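# Lemonade Station Data Card

July 19, 2025
By the Prernlow Tabletop Group

3 comments | 20 shares

## Summary

Prernlow Lemonade Station is a set of recordings of small drink-making chores at a table: setting out, slicing, icing, pouring, stirring, hanging cups and wiping down. This card covers the Dorine set, which has 1530 recordings. Of those, 257 are held back for testing and the rest are for training. The older Juhl set has its own card and uses different cups, so please don't mix the two without reading the note on naming at the end.

## The table

The top is covered in brown paper. We change the paper when it gets too wet or sticky to slide a cup across, and the log column `paper_change` marks the first recording on a new sheet. Wrinkles tend to build up near the cutting board as the day goes on.

Citrus is cut on a bamboo board. Slices go either in a stack on the board or straight into a glass, depending on the task. Ice is kept in a pink round bowl with a metal scoop, and a small mint green bowl holds a white ceramic spoon.

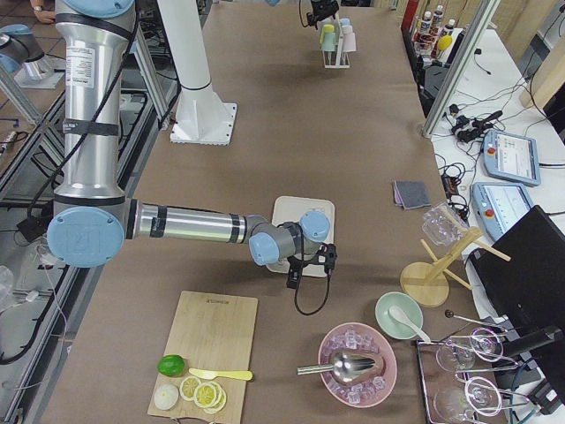

Fruit was bought fresh for each day and the size varies a lot. Limes were the worst for this. The March recordings have small hard ones that roll, and the later ones are bigger and softer. We did not sort them. If your work depends on fruit size, use the `fruit_note` column, which was filled in by hand and is blank in 50 recordings.

Ice was topped up whenever the scoop started scraping the bottom of the bowl. Melt water was left in unless it got in the way.

## Tasks

- `slice`: cut a lemon or lime on the board and stack the slices.
- `ice`: scoop ice into a glass or cup.
- `stir`: stir the drink with the spoon and put the spoon back in its bowl.
- `hang`: put cups upside down on the rack.
- `unhang`: take cups off the rack and set them on the tray.
- `wipe`: wipe the paper or the tray with a folded cloth.

A recording can hold more than one task. The order in the `tasks` column is the order they were done in.

## Close views

Each recording has table views and close views, saved as separate files with the same number. Many close views are useful for only part of a recording. At times one shows little except a pale gray surface, soft and blurred, with a faint darker smudge left of the middle and two dark tips at the bottom edge. We kept these in. They are tagged `plain` in the view list, and you can drop them with the filter script if you only want views where an item can be made out.
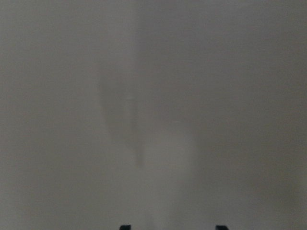 Brightness was left as recorded and no color correction was applied. White and light gray items are the hardest to label up close, and the labelers were told to use `unsure` when they could not name a thing. In that smooth gray view there are no edges or printing to go by, so `unsure` is the right label for it. Please keep those labels if you republish the files.

## Cups and rack

Cups are plastic, in pastel colors. Glasses have their own wooden rack and are never hung with the cups. For `hang`, a recording counts as done when every cup named in the task is upside down on the rack and stays there. Color order is free unless the task text gives one.

- Start: cups on the tray or already partly hung.
- Finish: cups on the rack, nothing left on the tray.
- Common fault: two cups on one peg, tagged `double`.
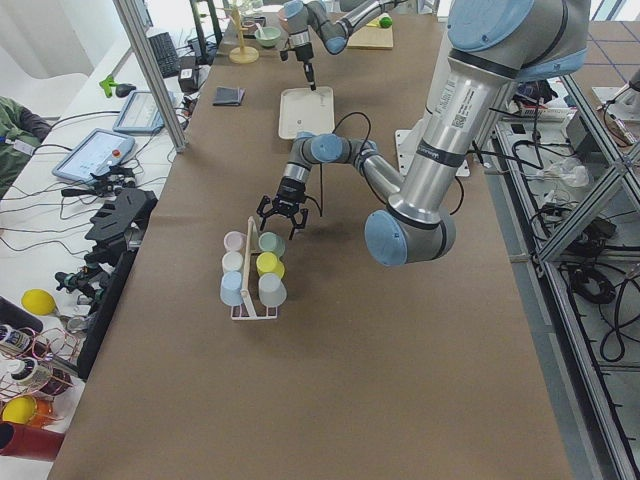 ## Naming and known problems

File names start with `dor_` for Dorine and `juhl_` for Juhl. A few early files were uploaded with an `enari_` prefix, left over from the Enari trial. They belong to Dorine and the index lists them correctly.

"Light blue" and "mint" were mixed up in part of the labels. Fixes are in the corrections file, which should be applied after the main labels are loaded.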